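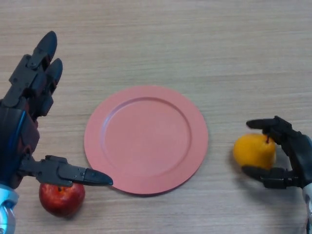
Zostthorpe School Opens Enrollment for Bulus Farm Residency for Middle School Students

April 2019

Zostthorpe School announced today that it will begin a yearlong series of farm residencies for its seventh and eighth grade students in the coming school year. The residencies will take place at Bulus Farm, a working property with overnight cabins, a teaching barn and a shared kitchen. Enrollment for returning families is now open, and applications from new families will be accepted through the school office.

Under the plan, students will spend three separate weeks at the farm, one each in the fall, winter and spring. They will live in small groups with their regular teachers and will take part in planting, animal care, cooking and simple building repair. Classroom work in science, math and writing will continue on site and will draw on the daily work of the farm.

The school's board of trustees approved the program in March after a two-year review of how the middle school uses time away from campus. Until now, students in these grades have made one short trip each fall. Teachers reported that a single visit gave students little chance to see the results of their work or to return to a task with more skill. The new schedule allows the same group to prepare a bed in the fall, plan for it in the winter and plant it in the spring.

"Students in early adolescence want real work and want to be trusted with it," the school said in a statement. "A farm gives them both. It also asks them to live with one another, to share chores and to settle the small problems that come up in any household."

The program will be open to all 164 students expected in the two grades. Groups will attend in turn so that no more than one class is at the farm in any week. Students who are not at the farm will follow the regular schedule on campus.

Bulus Farm has set aside 3,172 square feet of indoor space for the school's use, including a study room and a workshop. An outdoor classroom with a covered porch will be added over the summer. The farm will remain in operation during the residencies, and its staff will lead the morning work sessions alongside school faculty.

Chu, an education planning firm, advised the school on the design of the curriculum and will prepare a written report at the end of the first year. The report will look at attendance, student writing and family surveys, and will be shared with parents. Indatance will provide bus service between the campus and the farm.

The cost of the residencies is included in tuition for the coming year. The school has also set up a fund to help families with boots, rain gear and bedding. To date, the fund has received gifts from over 743 current and former families. Families who wish to request help may do so in private through the school office, and requests will not affect a student's place in the program.

Health and safety plans are complete. A nurse will stay at the farm during each residency, and meals will be planned around the dietary needs listed on each student's health form. Students will not carry phones during the week. Parents will receive a short written update each evening and may reach the farm at any hour in an emergency.

Information evenings for parents will be held in the school library before the end of the term. The dates will be sent to enrolled families by mail. Visits to Bulus Farm may be arranged through the school office.

About Zostthorpe School

Zostthorpe School is an independent day school serving children from preschool through eighth grade. Its classes are grouped by mixed ages, and its program combines individual study with shared work in the classroom and outdoors.

Media Contact

Office of Communications
Zostthorpe School
Main office, extension 3356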